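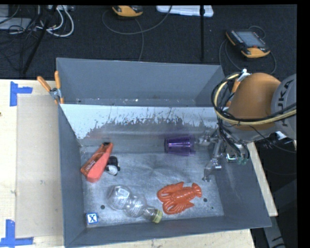
March, started 9:30 am

Bin back on the pale table. Spent the morning on the gray bin itself and the set of things that goes in it, because the list in the drawer no longer matches what we have.

Set for this bin, as of today:
Orange-red long one (the tapered one with the black tip)
Penguin, small
Clear bulb bottle, yellow-green cap
X block, blue and white
Lobster
Purple cup

The old list still had a sponge and a yellow duck on it. Crossed both out. The duck went to the Makokha shelf last month and I don't want it back in here, it is too close in size to the penguin and people mix up the two lines on the sheet.

Condition of the bin. The sloping partition is the worst part. The whitish coating along the top is scraped and flaking, with thin scratches running down, and lower it is just dull gray. There is a faint reddish smear toward the left. Tried a damp cloth on the smear, then the cloth with a drop of dish soap. Some of it may have lifted, hard to say. Did not try solvent. Nyokabi Mabula used solvent on the Plultovo tray and the finish went cloudy, see her entry.

I would like to strip the partition and recoat it before it sheds any more. Flakes end up in the back compartment and on the floor, and then they stick to the bottle. Clilen has the gray two-part coating in stock, 200 ml is the smallest can. That is plenty for one partition with enough left for the spare. Cure time on their sheet is 30 hours, so the bin would be out for 2 days. Not ordered yet.

Floor. Scuffed all over but flat. Laid the steel rule across it in both directions and saw no light under it. Left the holes open. I had thought of taping over them, but tape edges lift and then we are cleaning glue off everything. If somebody wants them filled, talk to me first.

Washing. Did all the items by hand in the small sink, lukewarm water, soft brush. The lobster takes the longest with the legs and the tail. Bottle washed with the cap on. I kept the brush off the printed label, which won't survive much scrubbing. The long orange-red one only got wiped down, and I went lightly over the lettering on the side panel. Everything dried on a towel on the bench for an hour before going in.

Weighed the bottle while I was at it: 189 g with the cap. Wrote that on the card. The old card had no weights at all. Will do the other five when the good scale comes back from Rendenmont – the kitchen one jumps around too much for anything as light as the block.

The back compartment stays empty. It keeps turning into a place for pens and screws. Please use the tray by the door.

11:50. New list printed and taped inside the drawer, old one in the binder behind the tab for this bin.

To do:
– ask Nyokabi which grit she used on the tray before recoating
– order coating if she thinks it is worth it
– weights for the rest of the set
– second towel for the bench, the one we have leaves lint on the penguin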